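Shared Workshop Build Moves Out of the Shop and Into a Bedroom

September 30, 2018

EVSTEAD – The shared workshop on Badell Street has had plenty of odd projects on its benches over the years, from a grandfather clock that ran backwards to a pedal-powered apple press, but the one that has kept the lights on latest this summer and fall is a home helper robot that its builders call Zaltano. It began in July as a pile of parts and a hand-drawn sketch, and it has now reached the point where members are trying it around ordinary furniture in an ordinary bedroom.

The idea, as the members like to explain it to anyone who stops in for coffee (and a good many people do stop in for coffee), is a machine that could one day lend a hand with the small daily jobs at a bedside, such as opening a drawer, passing the remote or picking a phone cord up out of the way. None of that sounds like much until you have a bad hip or a broken wrist, and more than one member of the shop has had both.

The gripper has taken the most work by far. The group went through 6 versions of the fingers before settling on the tapered black pair it uses now, with a long window cut in each finger to save weight. The earlier ones are kept in a coffee can by the door, and visitors are welcome to handle them. Much of the bench time was spent at the old Uçar drill press, which members will tell you is older than the building and a good deal more reliable than the heating.

Round furniture has been the subject of the latest work. A square nightstand gives a robot a nice flat front to line up with, while a curved drawer keeps changing its angle the closer you get, and the builders have filled the better part of a notebook with thoughts on the matter – 178 pages at last look, some of them about lunch. A pull-out drawer also needs a straight, patient tug, and that is as hard to teach as it is easy to do.

The workshop will hold an open evening later in the fall with room for 24 guests, and the fingers, the notebook and the drill press will all be out on the tables. Names can be left on the sheet by the front door. Cookies are always appreciated.
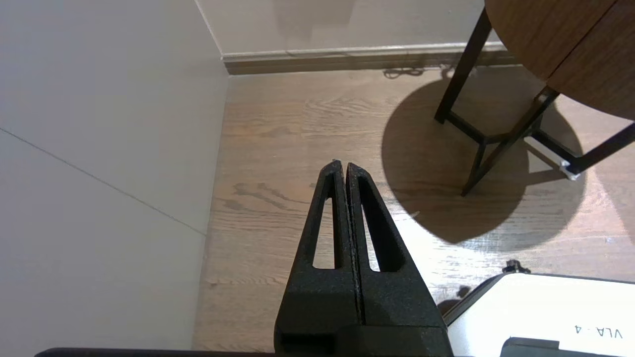
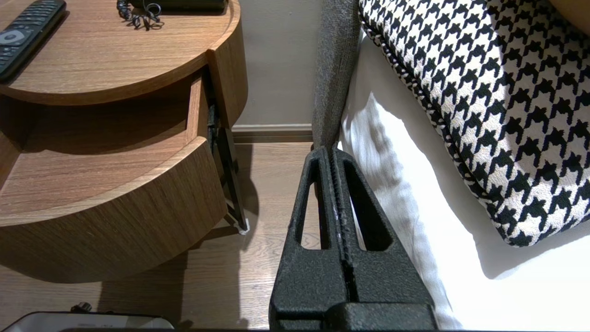
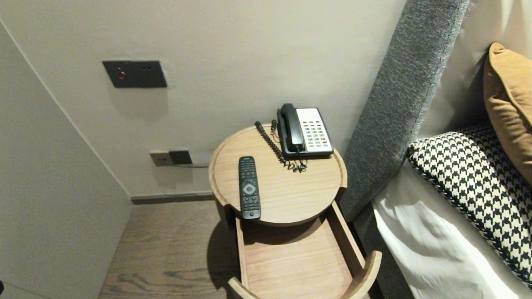 Work on the Zaltano home helper. The gripper is seen in the first two photos, and the round nightstand with its drawer open in the second and third.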